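Bench Assistant, Wooden Boards and Play Blocks (part-time)

Fetodis prepares sorting and stacking sets for the Ovia range of early learning materials. The Nikivgate workshop is looking for one bench assistant to start in September. The position is 2 shifts per week, mornings, with the option of a third shift when orders require it.

The work is done standing at a perforated bench. Each set is laid out on its board, checked against the packing sheet for shape and color, and inspected for chips, rough edges and molding faults. Boards are checked separately for knots, splits and raised grain — a knot is acceptable if the surface is level.
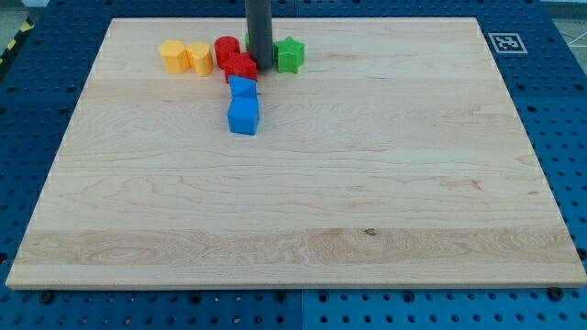

Maple board with colored shape blocks, Nikivgate workshop.

The assistant will:
- lay out and check up to 100 sets per shift
- sand board edges by hand where needed
- record rejected parts by shape and color
- pack finished sets and label the cartons

Applicants need normal color vision (a short test is given), steady hands and the ability to lift a full carton to shelf height. Experience with wood finishing is useful but is not required. Training is given at the bench during the first month.

Pay is 645 per month before tax for the 2 regular shifts. Additional shifts are paid at the same rate.

Apply in writing to Fetodis, Voicu Building, Nikivgate, quoting reference 593. Include a one-page work history and state which mornings you are available.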